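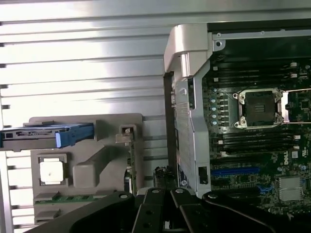 ## 2026年10月16日，星期五，Istau 机箱，拆装记录

今天继续做 Istau 这台旧台式机。目的和上次写的一样：把拆装的顺序定下来，让下一个人看着笔记就能做，不需要先来问我。我的中文写得慢，如果哪个零件的叫法不对，请直接在旁边改，不用客气。

先写插座，今天的时间大部分用在它上面。

处理器插座现在是空的，黑色保护盖盖在中间。我要求大家以后也这样：只要处理器不在里面，盖子就要在。四月的时候我们有一块别的主板，盖子放进抽屉里了，主板在架子上放了两个星期，后来里面的针弯了几根。到底是谁碰的，什么时候碰的，都查不出来，所以我只记规矩，不记原因。

插座旁边的细压杆，我以前写成“扳手”，这个词不对，现在统一写“压杆”。打开的动作：先向下按一点，再向外让一点，然后才抬起来。如果直接向上抬，会感觉卡住，这时候不要用力。我第一次做的时候以为它坏了。

关上的时候，压杆会有明显的阻力，声音也不太好听，这是正常的。但是要先确认处理器放平了。我的检查方法是用指尖轻轻碰一下四个角，哪一个角会动，就重新放。不要在插座里推它，要垂直拿起来再放。

### 机箱的放法

机箱侧着放，开口向上，侧板拿掉。桌子是铝型材的，台面有一条一条的槽，小螺丝掉进去很难拿出来。上午掉了一颗，我用磁铁棒试，不行，最后用镊子夹出来。建议以后拆螺丝之前，先在机箱旁边铺一块布。布不要太厚，太厚了机箱会晃。

放机箱之前还要看一下台面的槽里有没有东西。机箱下面如果压着一颗螺丝，外壳不平，装东西的时候整台会微微地转，很烦人，而且很难发现原因。

电源这次不拆。它的标签朝外，可以直接读，旁边的小条码也没有被挡住，登记的时候方便。我把标签内容抄到 Nindell 的表里了，抄完又对了一遍。上次有人把字母 O 写成数字 0，表格里就找不到这一台，浪费了半个下午。

硬盘架那边的线还是老问题。蓝的、红的、黑的都挤在一起，有数据线，也有供电线。我的意见是先不要整理得太漂亮。扎带一扎紧，换硬盘的时候线就不够长，又要剪开。现在的做法是把线往架子里收一收，不让它们压到主板上面，就可以了。

### 零件盘

Prorkance 的零件盘是 3D 打印的，灰色，比以前那个纸盒好很多。纸盒里零件会互相碰，拿一个的时候另一个也跟着走。现在每样东西有自己的位置：

- 硬盘连着蓝色托架一起，竖着插在后面的槽里。不要把硬盘从托架上拆下来，没有必要。
- 白色的方形件放在前面的凹座里，和凹座的边对齐。
- 绿色的模块板放在横着的长槽里，手只拿两头，不碰金属触点。
- 螺丝不放在盘上。盘上没有适合螺丝的地方，放了会滚。用另外的小盒子。

盘子放在机箱的一侧，和机箱之间要留一点距离。太近了，手从机箱里出来的时候会碰到硬盘；太远了，拿着模块要走很长的路，也不好。我试了几个位置，最后的距离差不多是一个手掌的宽度，用铅笔在台面边上做了记号。如果铅笔印不见了，就用手掌再量一次。
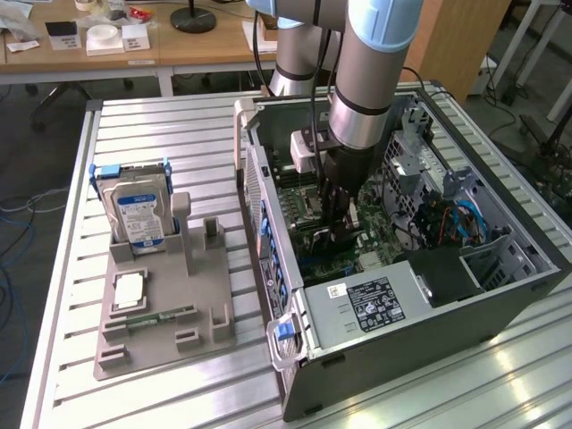
关于盘子，还有一个小毛病要写下来。长槽的宽度对模块来说稍微紧，放进去没有问题，拿出来的时候要先让一头松开。我用砂纸在槽的内侧磨了几下，磨下来的粉很细，会留在槽底，一定要吹干净再放零件。吹的时候请把盘子拿到别的桌子上，不要对着打开的机箱吹。

后面的硬盘槽正好相反，有一点松。硬盘站得住，但是用手碰一下会有小的摆动。我想过在槽里贴一层薄胶带，又担心夏天胶会化，粘到托架上。这件事先放着，等下一版盘子再说。我已经写信给 Prorkance，请他们把硬盘槽收窄一点点，把长槽放宽一点点。还没有收到回信。

### 顺序

经过今天的几次，我觉得下面的顺序比较好。

1. 断电，拔掉电源线，再按一次开机键，把剩下的电放掉。
2. 机箱放平，拿掉侧板。侧板靠墙立着，不要放在桌子上，它占的地方太大。
3. 先取硬盘。先拔线，后取托架。拔线的时候抓住插头，不要拉线。
4. 取内存模块。两头的卡扣都打开以后再取。
5. 最后取处理器，取完马上盖上保护盖。
6. 装回去的时候完全倒过来：处理器、内存模块、硬盘。

以前的笔记写的是先取处理器，我不同意这个做法。处理器先拿走以后，插座就空着，后面手还要在机箱里来来去去，风险比较大。有盖子当然好一些，可是盖子也会被碰掉。如果 Moradi 那边的同事有不同意见，可以在下面写，我愿意再讨论。

第四步要多写一句：装内存模块的时候，缺口的方向一定要看。我今天有一次方向反了，幸好没有按下去。反的时候模块放不到底，会斜着停在槽口，看起来好像只差一点力气。请不要相信这种感觉，拿出来看缺口。

### 硬盘

硬盘是 WD 的，3.5 英寸。拆之前我读了它的通电时间，是 3,003 小时。对这个年纪的机器来说不算多，我猜它有很长一段时间没有人用。检测软件没有报坏道。里面的数据已经按规定清掉，记录也在 Nindell 的表里，这里不重复写。

托架的卡扣我有一点担心。塑料的东西，每次都要弯一下，不知道能弯多少次。目前两边都没有看到裂纹，但是有一边的颜色变浅了，以后每次开始前看一眼。如果变成白色的线，就换新的，不要等它断。

### 今天没有做好的地方

第一，灯光。机箱的金属面反光很厉害，带条纹的那一面尤其明显，一部分亮得发白，一部分又很暗，眼睛看久了很累。我把台灯向后移了一点，好了一些，但是插座那里又变暗了。下次想试一块白色的半透明板，挡在灯前面，让光散开。这块板仓库里好像有，要找一找。

第二，手套。我戴的是大号，指尖多出来一点，按卡扣的时候被夹住一次。换成中号以后手背有点紧，可是动作准确多了。请采购的时候中号多买一些。

第三，时间。我计划三十分钟做完一次完整的拆和装，结果第一次用了一个多小时，后来快了，但是还没有到三十分钟。慢的地方主要是硬盘的供电插头，它很紧，而且周围的线挡着手。我不想用工具去撬，塑料壳容易裂。左右轻轻地摇，同时向外，最后会出来的，只是需要耐心。

第四，笔记本身。我上午没有马上写，下午凭记忆补的，所以上午那几次用了多长时间，我没有把握，就没有填进表里。以后还是做一次写一次。

### 下次

- 找半透明板，重新摆灯。
- 铺布，颜色要浅，黑色的小螺丝掉在深色布上看不见。
- 检查托架卡扣。
- 长槽磨过以后，再试内存模块取出来是不是还紧。
- 机箱前面那个浅灰色的塑料提手，拿的时候有轻微的响声，要看看是不是里面松了。在弄清楚以前，搬机箱请用两只手托住底部，不要提着走。

螺丝盒和备用的保护盖都放在左边第二个抽屉，已经贴了标签。备用盖只剩一个，用了请告诉我，我再去订。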